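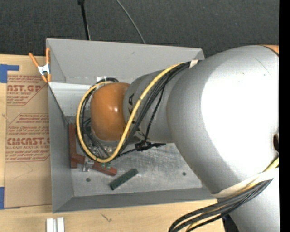 The Keeper at Brondgate

I was the third-choice goalkeeper at Brondgate for five seasons, and if you think that sounds like a sad way to spend your twenties, you never tasted the meat pies. We were a soccer club in a town that mostly cared about the ferry. The ground held a few thousand if everyone breathed in. My job was to train hard, sit down, and clap at the right moments, and I got really good at clapping.

Then came the cup game against Ukar.

Our number one had done something awful to his shoulder in August (a dive at a corner flag during a preseason photo shoot, don't ask) and he was still out in the winter. Our number two was fine until the night before the game, when he ate a plate of mussels at the hotel. I roomed with him. I'll spare you the details, but at four in the morning I was sitting on the edge of the bathtub holding a wet towel, and it dawned on me that I was about to play.

I called my mother. She said, "Play in what?"

The coach told me at breakfast. He had a boiled egg in his hand and he pointed it at me. "You," he said. Then he went back for toast. That was the whole team talk as far as I was concerned, and I've had worse.

Ukar's stadium was bigger than ours but not by a lot, and the wind came straight off the hills and through the gap beside the main stand. The attendance that night was 1111. I know because they flashed it up on the scoreboard in the second half and the whole crowd cheered, like they'd won something. It's printed in the program I have at home, too, in my own handwriting, right under the date, February 7, 2003. I wrote it on the bus afterward with a pen that kept freezing.

I had number 25 on my back. It wasn't my shirt. Mine had been left at Brondgate in a laundry bag, and the spare was made for somebody with a much longer body, so I had to tuck about half of it into my shorts. I looked like a man smuggling a pillow. The Ukar fans behind my goal noticed right away and started singing about it, and I have to admit it was a pretty catchy song. I caught myself humming it while I lined up the wall.

First touch of the game, a back pass. Simple, rolling, the kind of ball I'd cleared ten thousand times on a Tuesday morning with no one watching... only I swung at it and got mostly turf. The ball dribbled off my shin and went out for a throw. The whole end behind me went "Ohhhh" like a choir. My left back jogged over and said, "Breathe, will you?" and I realized I hadn't been.

After that it got better! I came out for a cross and punched it halfway to the ferry. I got down low to a skidding shot and held it, and lay there on top of it a little longer than I needed to, just enjoying the company. We were under the cosh, as my grandfather used to say (he'd picked that up somewhere, he never lived anyplace people said it), but we got to halftime at nothing-nothing. In the locker room somebody handed me an orange and I ate it peel and all.

We scored early in the second half. I'd love to describe it but it happened at the other end and there was a light shining in my eyes. I saw a bunch of our guys fall over each other by the flag, so I ran in a small circle with my arms up, by myself, and then stood back on my line feeling silly.

And then for the longest time it was just wind and elbows. Ukar brought on a big striker they'd gotten on loan from Lorente, a huge, polite kid. He said "excuse me" every time he backed into me. He said excuse me and stood on my foot, he said excuse me and put his hip in my ribs, and in the last minute of the ninety he said excuse me and went over my arm like a bag of potatoes down a flight of stairs.

Penalty.

Did I touch him? I've been asked that in bars for years. My arm was there, and so was he. The referee was a long way off but he pointed at the spot like he'd been looking forward to it.

Now, I had a system for penalties. I'd worked it out over all those seasons of sitting down. I kept a little notebook on every taker in the league, which foot, which side, whether he looked at the ball or at you. There were 127 kicks in that notebook. The notebook was in the laundry bag with my shirt.

So I stood there flapping in my giant jersey, trying to remember the page. Lorente, Lorente. All I could see was the page before it, which was Boltov, and their guy always went left, hard, along the ground. I knew the Boltov page by heart. I'd drawn a little arrow on it. It had no bearing whatsoever on the kid in front of me, who had never played for Boltov in his life, and who was placing the ball on the spot with both hands like he was putting a baby to bed.

I went left anyway. You have to go somewhere.

It hit me on the wrist. I didn't so much save it as get in its way, and it hurt like crazy, and it bounced up and sat there spinning in front of the line, and I thought, well, that's rude. I fell on it. Somebody fell on me, and somebody fell on him, and down at the bottom of the heap with my face in the mud I heard a voice say, "Excuse me."

We won it. One-nothing, and on into the next round, where we lost by four with our number two back in goal and me on the bench with my wrist strapped up, clapping with one hand on my knee.

On the bus home from Ukar the coach walked down the aisle, holding on to the seats, and stopped beside me. I sat up. He looked at me for a while. He asked if I was going to eat the other half of my sandwich, and I said no, and he took it and went back up front.

I still have the shirt, by the way. The club sent me a letter asking for it back, and then another one, and I keep meaning to write and tell them I've never seen it. My wife sleeps in it when it's cold. It fits her worse than it fit me, comes down past her knees, and there's a grass stain on the left elbow that she's tried everything on.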